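The Fish on the Board

The day the arms came to Brikness I had been wiping whiteboards for eleven years, and I was good at it. Schools, clinics and offices sent us their old boards, we cleaned them up, swapped any bad corners and sent them out again. There were 2,000 in the shed that spring, stacked like toast.

The machine was called Tollix, though only the manager used the name. We said "the pair". They lived in a little white cabin of their own at the end of bench 2, and for the first week all they did was learn to pick up a board without dropping it. I loved watching them! I took my tea down there and stood with my nose nearly on the wall, and when the left one got its grip and the right one missed, I groaned out loud as you would at a football match.

My wrists had been bad for years. I'd stopped knitting, I'd stopped opening jars, and I'd told myself it was my age. Lifting boards all day will do that, and turning them to the light to look for scratches, which was the worst part, the turning. So when the manager asked who wanted to come off the line and teach the pair, my hand was up before she'd finished (it clicked on the way).

It was odd work at first. I had to say what I knew, and I'd never said it. How do you tell when a board is worth saving? You tip it until the lamp slides across and then you look beside the shine, never into it. I must have said that 500 times, to the girl with the laptop and then to the two lads from packing who came over to learn it as well. By May they could do it without me, and one of them had a better eye than mine.

The drawings were the bit I'd been afraid of losing. Every board came in with something on it, sums, rotas, a rude word about somebody's boss, and on the old line we'd shout the good ones across to each other before the cloth went over. The pair didn't shout. So we put a screen up by the kettle, showing whatever they had hold of, and it was better than before, because the whole shed could see.

Board 232 came up while I was buttering a roll.

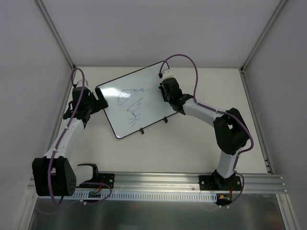

Board 232, with the pair. The fish is at the top.

"That's a fish," said the packing lad.

"And a bird under it."

"Is that a bird?"

"It's a bird if you want it to be," I said, "and there's a tree."

All in blue pen. Six of us stood there with our mouths full, arguing about the bird, and I reached over and pressed hold so it wouldn't go to the cloth. Then I went home and found my needles.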